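Where Office Noise Goes

At Ralteck's former claims office in Nonport, the complaint filed most often in the first year after renovation was about speech. Staff could follow a phone conversation from across the floor, word for word, while measured background levels stayed well within the lease specification. The building was quiet by the usual standard, and people could not concentrate in it.

Consuelo Salcedo, an acoustic consultant with the firm Poon, was hired to find out why. Her report opens with a distinction that most tenants never hear. Sound level describes how much acoustic energy is present. Speech intelligibility describes how much of that energy a listener can decode as words. A room can score well on the first and badly on the second, and open-plan rooms often do.
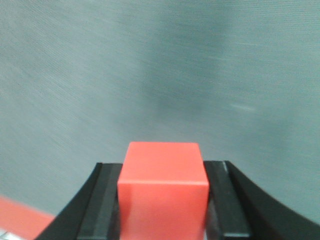 Hard surfaces and path length

Speech reaches a listener directly and by reflection. The direct path weakens as distance grows, losing close to 6 decibels for each doubling in open air. Indoors the decline is slower, as ceilings, glazing and bare walls return part of the energy to the room. Consonants carry most of the information in English speech and sit largely above 2,000 hertz. Porous absorbers handle that range well, even when thin.

Vowels are a different matter. Their energy lies lower, where a thin panel has little effect. Mounting the same panel with an air gap behind it extends its useful range downward at almost no extra cost. Salcedo specified a gap throughout the Nonport ceiling. The contractor omitted it in the east wing, and the two halves of the floor have measured differently ever since.

Carpet receives more credit than it deserves. It stops footfall noise and the rumble of casters at the source, which is useful. As an absorber of voices it does modest work at high frequencies and very little below them. Furniture contributes in a similar way.
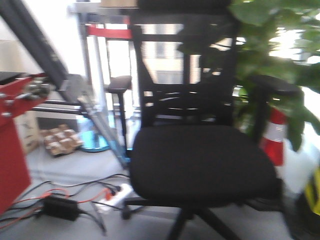
Upholstery adds some absorption at ear height, and the amount depends on thickness, fabric and whether the seat is occupied. A person in ordinary winter clothing absorbs more than most chairs. For this reason a floor measured empty over the December holidays will always read somewhat livelier than the same floor in use, and the two sets of readings should never be averaged together.

Masking

Where absorption runs out, designers turn to masking. Loudspeakers above the ceiling produce a steady, shaped noise that raises the floor beneath speech. Distant voices remain audible but lose their edges, and the listener stops following them. The spectrum matters more than the volume. A signal with too much high-frequency content is heard as hiss, and staff ask for it to be turned off.

Dragica Kadrić, who manages facilities for the building's current tenant, Mundora, raised the level in four steps after the new system went live on 1st January. Sudden changes draw attention to the sound itself. Gradual ones let it pass for ventilation. Her log lists each adjustment beside the fan schedule, so that a complaint about one can be separated from a fault in the other.
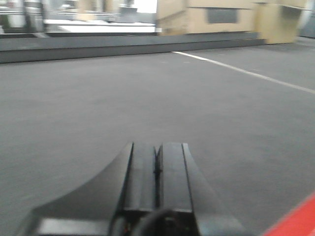
Gray carpet or rubber flooring controls footfall noise but does little for voices.

Screens are the last element. A partition works only if it blocks the line between mouth and ear, and its benefit is limited by whatever passes over the top. Under a reflective ceiling, a tall screen may perform little better than a low one. Salcedo's practice is to treat the ceiling first and measure again before any screens are ordered. At Nonport the second survey removed half of them from the purchase list, and the remainder went to the east wing.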